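**5 September 2026, bench 2, returns desk cell**

Quiet in here on a Saturday, which is the only way I get to write one of these at a normal length. Coffee's terrible, radio's off, let's go.

So the question from Monday's chat was whether the Lokex arm can take over the mixed returns at Skarkono without making everybody's day worse. Mixed returns meaning the stuff that comes back in one tote: canisters, drink cartons, kitchen bits, whatever. Right now two people per shift stand there and pick, look, sort, scan. Kumiko Takeda did that job for years before she came over to us, and she's been great at shooting down my ideas (I mean that nicely!).

Her big point is that the picking was never the bad part. The bad part is the pace board on the wall. If the arm picks and the person only handles what it kicks out, the person gets all the crushed, leaky, label-missing stuff, one after another, with no easy ones in between to catch their breath on. I hadn't thought about that at all. We wrote it up as "exception handling" in the Plutness proposal and it sounded so relaxing.

On the bench side I'm still on approach and finger spacing. Upright round things from the top, lid first, with neighbors left lying in the area so the planner has something to be careful about.

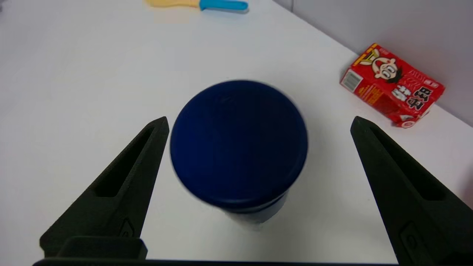
*Wrist cam, coming down over the blue canister, fingers open. Red carton on its side off to the right.*

I like how much room there is on both sides of the lid at this opening. I'd been starting narrower to save travel time, and I think that's a false saving, so for now I'm leaving it wide and letting the close be slower. The smear along one side of the lid bugs me, though. If we want a usable look at the lid before the close, I need a short pause in there. Try 80 ms first, then go up if it's still soft.

Cartons on their side are the next headache. With the barcode on the end panel, a top view at the wrong angle gives the scanner nothing, and a person just flips the thing over without thinking. Kumiko says she used to do it with her thumb while reaching for the next one. Good luck to me programming that.

Stuff we agreed on, so I don't lose it:

- The kick-out lane gets *some* easy items on purpose. Morgan line did it this way and people stayed at the station longer before asking to swap.
- No pace number on the board for whoever is working kick-outs.
- The stop button goes on the person's side of the table. Ours is on the wrong side right now, I keep walking around the bench to get to it.
- Operators can change the sort rules themselves. If that means I have to write a proper screen for it, fine, I'll write a proper screen.

Open: training hours. Plutness put in 2 per person, and Kumiko laughed out loud. She wants a full shift with the arm running slow, and the site visit in October is probably where we argue for it.

Still to do: move the stop button, add the pause, rerun set 306 with the wide opening, and ask whether the totes are staying the same size.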